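Chapter 11

Looking After Hand Tools and the Garden Bag

In this chapter you will learn:
how to set out a bench for small gardening jobs
which tools a beginner needs for pot plants and borders
how to clean and store cutting tools
how to pack a garden bag so that things can be found again

Introduction

Chapter 10 dealt with soil and compost. Before you move on to pruning in Chapter 12, you need to know how to keep your tools in working order and where to put them when you stop. Students on the Skornden course lose more time to missing and blunt tools than to bad weather, and most of the plants sent back from the Dornness beds each April have been torn by shears that should have been sharpened over the winter.

The work in this chapter is done at a bench. You will need a table at a comfortable standing height, good light, and somewhere to put waste. Any strong table will do. If the top is wood, wipe up spilt water and sap straight away, and put a saucer under a pot that has just been watered.

Keep few things on the table. For trimming one pot plant, the list is short: the plant, a pair of pruning shears, and a container for the cuttings. Put the plant towards the back, where it will not be knocked. Lay the shears flat when you are not holding them, and close the blades if yours have a catch.
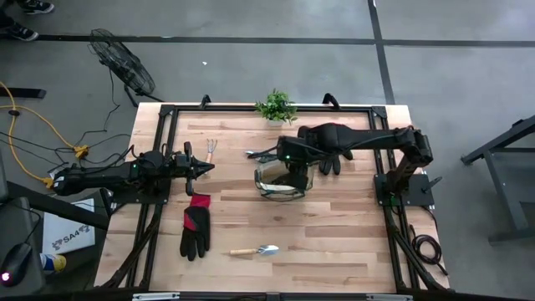

11.1 Choosing pruning shears

There are two common types. Bypass shears have two curved blades that slide past each other, like scissors. They give a clean cut and are the right choice for green, living stems. Anvil shears have one straight blade that closes onto a flat plate. They crush soft stems but are useful for dead wood.

Try the shears in your hand before you buy. When they are fully open you should be able to reach both handles without stretching your fingers. If you are left-handed, ask for a left-handed pair, as the blade sits on the other side. The exercises in this book were written for the Kleinschmidt 8, a small bypass model, but any pair of similar size can be used.

Do not use shears on wire or plastic ties. One cut through wire can leave a notch in the blade, and from then on every stem will be bruised at that point.

11.2 Cleaning after use

Sap dries hard and is difficult to remove the next day, so clean the blades at the end of each session.

1. Brush off loose soil and leaf.
2. Wipe both blades with a cloth and warm soapy water.
3. Dry them fully.
4. Put one drop of light oil on the pivot and open and close the shears a few times.
5. Wipe off the extra oil.

If you have been cutting a diseased plant, wipe the blades with surgical spirit before you touch another one. Sharpening is covered in section 11.5.

11.3 The garden bag

A tool kept in a bag is easier to carry, but it is also easier to forget. Wet gloves left at the bottom of a bag will rust a trowel in a few days.

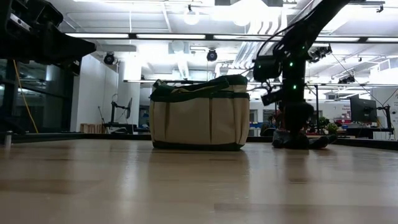
Packing should follow the order of the work, with the tools you need first placed where you can reach them first. Heavy items go in the base and light ones on top. Outer pockets are best for small things such as labels, a pencil, twine and a cloth. A wide, boxy tote like the beige and green one shown, with its outside divided into pockets by seams, lets you give each small item its own place. Stand the bag upright on the table while you fill it. Shears go in last, points down, in a sheath or wrapped in a thick cloth.

Empty the bag completely once a month during the growing season. Shake out the soil, check the seams and handles, and leave the bag open overnight before you pack it again. The Ilero record sheet at the back of the book has a column for this.

Key words

anvil shears, bypass shears, pivot, sap, sheath, surgical spirit

Before you go on

Set out a table for trimming one pot plant. Write a list of what you put on it and cross out anything you did not use by the end. Keep the list, as you will need it for the first task in Chapter 12.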